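Chamado: sincronização da pasta compartilhada para em 97% e reinicia a fila
Produto: Cirkusik Sync, cliente de desktop
Solicitante: Leite
Ambiente: servidor de arquivos Linux, estações Windows e macOS
Prioridade: média
Abertura: 27 de outubro de 2023
Estado: resolvido

Descrição do problema

O cliente instalado nas estações não conclui a sincronização da pasta Mundov/Interiores. A fila avança normalmente até 97%, permanece nesse valor por 36 minutos e volta ao início. Nenhuma mensagem é exibida ao usuário. O ícone da bandeja continua verde durante todo o ciclo, inclusive no momento do reinício.

As demais pastas do mesmo servidor sincronizam sem erro. A pasta afetada contém plantas, memoriais, planilhas de acabamento e imagens renderizadas. O tamanho total está bem abaixo da cota contratada.

O comportamento começou depois que parte da equipe passou a gravar arquivos diretamente de estações macOS. Antes disso, todo o conteúdo era gravado por Windows.

Verificações já feitas pelo solicitante

Reinício do serviço no servidor: sem efeito.
Reinstalação do cliente em uma estação Windows: sem efeito.
Exclusão do cache local e nova indexação: a fila é reconstruída e para no mesmo ponto.
Troca de rede sem fio por cabo: sem efeito.
Antivírus desativado durante um ciclo completo: sem efeito.
Espaço em disco no servidor: suficiente.
Permissões da pasta: herdadas da pasta superior, sem exceções.

Trecho do log do cliente, nível de detalhe padrão:

INFO queue: item enviado, aguardando confirmação
INFO queue: confirmação recebida
WARN index: entrada remota não encontrada para item local
INFO queue: item reenfileirado
WARN index: entrada remota não encontrada para item local
WARN queue: limite de tentativas atingido, reconstruindo fila

O aviso de index não traz o nome do item. Com o nível de detalhe alterado para debug, o caminho aparece e é sempre o de uma subpasta com acento no nome, como Versão final, Iluminação ou Revisão. Subpastas sem acento não aparecem em nenhum aviso.

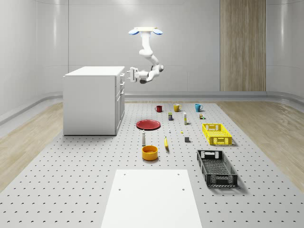

Armário branco, gavetas e portas com puxadores escuros
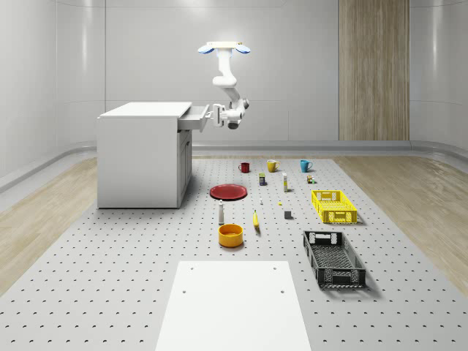
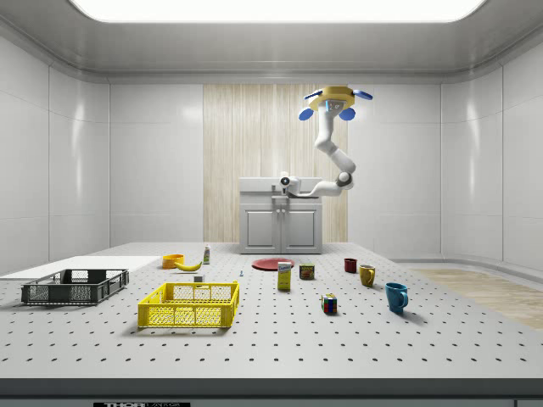 Gabinete cinza-claro da pia, duas portas

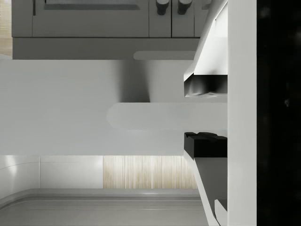

Resposta do suporte – Zuleica Marinho

O limite de tentativas é consequência, e o aviso de index é o ponto a investigar. Pelo debug enviado, o nome da subpasta chega ao servidor em duas formas Unicode. Na forma composta (NFC), o "ã" é um único caractere. Na forma decomposta (NFD), são dois: a letra "a" seguida do til combinante. Na tela, os nomes são idênticos. Para o sistema de arquivos do servidor, são entradas diferentes.

O cliente grava o item com um nome, pede a confirmação com o outro, não encontra a entrada e recoloca o item na fila. Como os itens com falha vão para o final, o restante da pasta sincroniza primeiro e a parada ocorre sempre no mesmo percentual.

Favor executar no servidor, na raiz da pasta afetada:

ls | od -c

Se o nome da subpasta exibir os bytes 314 203 depois da letra "a", a forma é NFD. Se exibir 303 243 no lugar da letra, a forma é NFC. É possível que existam as duas entradas lado a lado.

Retorno do solicitante

Confirmado. Há 2 entradas para Versão final, uma em cada forma. A entrada em NFD está vazia. Em Iluminação e Revisão ocorre o mesmo, mas em Revisão existem arquivos nas duas.

Procedimento indicado

1. Pausar o cliente em todas as estações.
2. Fazer cópia da pasta afetada fora da área sincronizada.
3. Em Revisão, mover os arquivos da entrada NFD para a entrada NFC. Em caso de nome repetido, comparar a data de modificação antes de sobrescrever.
4. Simular a conversão com convmv -f utf8 -t utf8 --nfc -r sobre a pasta. Sem a opção --notest, o comando apenas lista as alterações.
5. Remover as entradas NFD vazias.
6. Repetir o comando com --notest.
7. No painel do servidor, ativar "Normalizar nomes na gravação".
8. Apagar o índice local em cada estação e retomar o cliente.

A opção do passo 7 vem desativada em instalações migradas e não altera nomes já gravados – daí a necessidade do passo 6.

Retorno do solicitante

Procedimento executado. A fila concluiu em todas as estações. Observação mantida por 24 horas com gravações a partir de macOS e Windows, sem novos avisos de index. A pasta Zosari, que ainda não tinha estações macOS, foi conferida com o mesmo comando e está toda em NFC.

Fica pendente a questão do ícone verde durante a reconstrução da fila. Registrada em separado como solicitação de melhoria.

Chamado encerrado pelo suporte.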